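Second progress report on the Havton clothing reuse grant
Prepared by Amancay Herrera for Gervasio Espinoza

You asked for a plain account of whether the money is doing what the bid said it would. My answer is that I can't yet tell, and I would be wary of anyone who claims they can.

We have spent 3380 of the grant, most of it on rent and van hire. The bid promised that cheap second-hand clothes would cut what families in Havton spend on new ones. Sales are steady, but a sale only shows that someone bought a jumper.

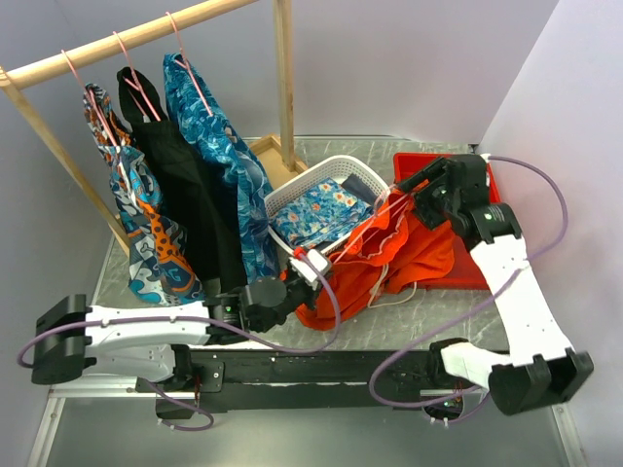 The survey doesn't settle it either. We handed out 200 forms and got 13 back, all from people who already liked the shop. Kuller's summary calls this "strong local support". I have asked them to take the phrase out.

Donations are a sorer point. Much of what comes in is thin, bobbled and not worth the rail space, and we pay to get rid of it. The bid treated every bag as a gain. I'd like the disposal bill shown on its own line from February. 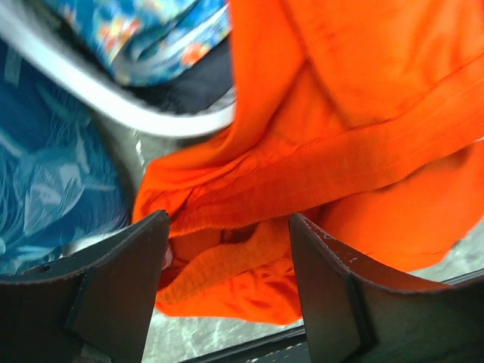
Medina, 2021-11-17

The second site opened here with less fuss than the first. Rent is lower and the stock room is dry, but the bus stops early and late opening has drawn very few people. I would drop it.

Kurix, the stock software, still loses items moved between the two shops. The supplier says an update will fix this, as they did last time. Please hold the final payment until we have seen it work for a full month.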